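Club Notes: Is the simulator teaching the robots, or just us?

The robotics club at Trotard has now spent most of a term inside a simulator, and I promised the parents' newsletter a fair account of how it is going. Fair is the word I was asked to use. I will do my best.

For anyone who missed the August meeting, the plan was to enter the table-clearing event at the Karabulut student challenge. Each team gets a table with dishes and food on it, and the software has to decide what to pick up, where to take hold of it, and where to put it down. The first two rounds are run entirely in simulation. Only the teams that get through those ever touch hardware. İlker Saraç, who coaches the club, likes this arrangement a great deal. It costs less, nothing gets dropped on the floor, and a student can run trials at home at eleven at night. I grant him all of that.

My trouble is with the numbers that come out of it. The club logged 1,221 simulated trials in the first six weeks, and that figure has been repeated at every meeting since, as though it were a score. It is a count of how many times somebody pressed start. Of those, 376 were thrown out when the students found that the table height had been entered wrong, so the arm had been reaching for things at a level no real table would have been. The software did very well in those trials, by the way. It had learned the wrong table perfectly.

To their credit, the students found the mistake themselves and wrote it up without being told to. I have read the write-up. It is a page and a half, it is blunt, and it is the best thing the club has produced so far. I would rather see that go up on the hallway board than the trial count.

The vision half of the project is where I have the most doubts. The students make rendered views of tabletops and train a small program to find the food and mark its outline. They are very pleased with how the renders look, and so are the parents who stop by. I keep asking what the good looks are buying us. A shiny dish with strong highlights on it is a fair test, I admit, because an early version of the program kept marking bright glare as food. But it is still glare that somebody's lighting settings put there. The kitchen at school has two tube lights and a window that faces the parking lot, and I doubt the simulator has met anything like it.

So I asked for a plain test. Take 20 real tabletops, set up by people who are not in the club, and run the program on them before the first round closes. No practice, no adjusting afterward. The group was split on this. Some thought it was a waste of time when the first round will be scored on renders anyway. That may be true as far as the score goes, and it tells you something about the score.

We settled on a compromise. The team will submit its entry as planned, under the name Ovura, and the real tabletop test will happen the week after. Results will be printed in this newsletter, good or bad. İlker has agreed to that in writing, and I have kept the email.

A word on money, as people have asked. The simulator license came through a student program at Tolanent and cost the club nothing this year. I have not been able to get a clear answer on what it will cost next year. Families should know that before we build everything around it. The entry fee was $31 per student, and it has been paid.

I don't want this to read as a complaint about the kids. They show up, they argue well, and two of them can now explain to me what a grasp point is without sighing. What I am not ready to say is that they have taught a robot to clear a table. They have taught a program to do well on tables they made themselves, mostly one object at a time. Single potatoes are going fine. Crowded plates are next, and the team expects to have them working before the entry goes in. I have asked to see the failures along with the successes, and to have them saved in the same folder.
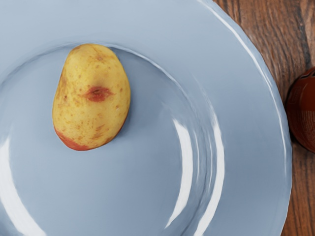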